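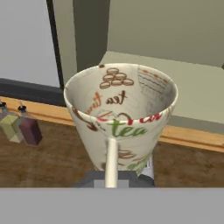

Home News Production Festivals Funding Contact

Visit report: Lotero Studios, Bollora

29 Mar 2021
By Comfort Arthur

Members of the regional screen office toured the Lotero Studios site at Bollora at the invitation of its management. The visit was arranged to assess the facility's readiness for the feature Morsy, a family drama which Nuvari Pictures intends to begin shooting in May.

The delegation was received at the production office and taken first to Stage A, where the principal interiors are to be built. The stage has a floor area of 3000 square metres and a fixed lighting grid. Delegates were advised that the acoustic treatment on the northern wall had been renewed over the summer, following complaints from an earlier television production about aircraft noise.
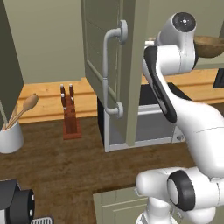

The smaller Stage B, at 2000 square metres, remains under refurbishment. Its loading dock has been widened, although the access road still requires resurfacing before heavy vehicles can use it in poor weather. Management undertook to provide a revised schedule of works.

Nuvari's line producer outlined the shooting plan for Morsy, which allows for 10 weeks of principal photography, five of them on location along the coast. The screenplay is in its fourth draft. Casting of the two leads is well advanced, and supporting roles will be filled locally where practicable.

Discussion then turned to crew accommodation. Bollora has limited motel capacity during the school holidays, and the production may need to house some departments in neighbouring towns — a cost not provided for in the present budget. The screen office agreed to approach the shire council on this matter.

A second visit will take place once Stage B has been certified for occupancy.

Last updated: 29 March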